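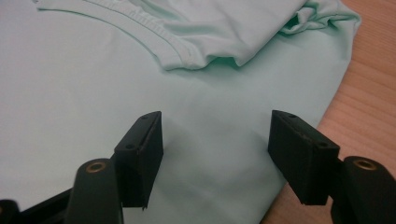 Where does a garment folding policy lose most of its precision? In our data it loses it in the short phase before contact, when the fingers are already open over the cloth and the final grasp point must be chosen.

4.2 Grasp point selection during the approach phase

We call approach phase the part of a demonstration which starts when the fingers are fully open over the garment and ends at the first closing command. In the Rultmont set this phase is short compared with the whole fold, and for this reason it was treated in earlier work as a simple transition. The Bosman baseline, for instance, predicts one grasp point at the start of the phase and keeps it until the fingers close. Our method, Grovison, predicts the grasp point again at every step of the phase, and it gives together with the point an estimate of how many layers of cloth lie under it.

The Rultmont set contains 1809 demonstrations with hand-held grippers, recorded at our site in Breminside. We kept 192 of them for testing and did not use them in any stage of training, including the selection of the learning rate. The split was made by garment, so that a shirt which appears in the test part does not appear in the training part. We consider this important. In a first version of the split, made by episode, the same garment appeared on both sides, and the numbers for all methods were too optimistic.

The difficulty of the phase comes mainly from the cloth itself. A smooth knit of one pale color gives very few local features. When a sleeve is laid over the body of the shirt, both layers have the same color and the same texture, and the boundary between them can be seen only by a thin shadow and sometimes by a line of stitching. If the light arrives from the side of the fold, this shadow becomes weaker. A policy which has learned to follow strong edges will then prefer the border between the shirt and the table, because the change of color there is much larger. The grasp is placed on the outer hem, and the fold which follows takes the complete garment instead of the sleeve.

A second difficulty is the position of the fingers in the view. The camera is fixed on the tool, so the two pads always cover a part of the lower image. They also put a shadow on the cloth exactly in the region where the next grasp is most probable. The Bosman baseline does not separate the shadow of the pads from the shadow of a fold. In Grovison we give to the network a mask of the pads, computed once for each tool, and we train it with random changes of brightness in the region near the mask. We tried also to remove the lower part of the image completely. The results became worse, as the fabric in the gap between the pads carries useful information on the distance to the surface.

Figure 3. View from the tool camera with the fingers open over a pale green garment. One sleeve is folded over onto the body, and the fabric between the pads is flat and unclamped. 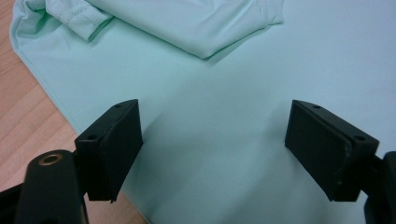

For each time step of the approach we therefore store three quantities: the predicted point in image coordinates, the predicted number of layers, and the confidence of the layer estimate. The point is transformed to the table plane with the calibration of the tool. When the confidence is under the threshold, the controller does not lower the fingers and waits for the next prediction. This waiting is limited to 20 steps. After this limit the controller uses the last point, even if the confidence remains low, so that the method can be compared with the baseline on complete episodes.

The labels for the layers were made by hand. Annotators marked on one image per demonstration the regions with one layer and the regions with two or more, and the labels were then carried to the neighboring images by tracking. We did not ask them to separate two layers from three, as this was often not possible from the image alone, in particular close to the neckline, where the fabric is folded and gathered at the same time. Regions on which the annotators did not agree were excluded from the loss. They are mostly narrow bands along the folded edge, and it must be said that they are also the regions where a better label would help the most.

We evaluate with the distance between the predicted point and the point where the demonstrator closed the fingers. A prediction is counted as correct when this distance, measured on the table plane, is less than 5 mm and the layer estimate agrees with the label. The first condition alone is not sufficient. Close to a fold line, a point can be very near to the demonstrated one and still be on the wrong side of the line.

On the test demonstrations, Grovison is more often correct than the Bosman baseline for every type of garment in the set. The gain is largest for shirts with long sleeves and smallest for towels, where the edges are straight and both methods work well. When we remove the layer estimate and keep only the repeated prediction, a part of the gain remains, but the errors on the wrong side of the fold line return almost to the level of the baseline. When we remove the pad mask, the points move toward the center of the gap, which suggests that the network then takes the tool shadow as an edge.

The cases which remain incorrect are of two kinds. In the first, the collar or the shoulder is bunched, and several small folds compete as candidates. The prediction changes from one fold to another between steps, the confidence stays low, and the waiting limit is reached. In the second kind the sleeve lies so flat on the body that its edge has nearly no relief. For these cases we do not expect much from more training images with the same camera, and we study in Section 4.4 whether a small sideways movement of the tool before the descent makes the edge easier to detect.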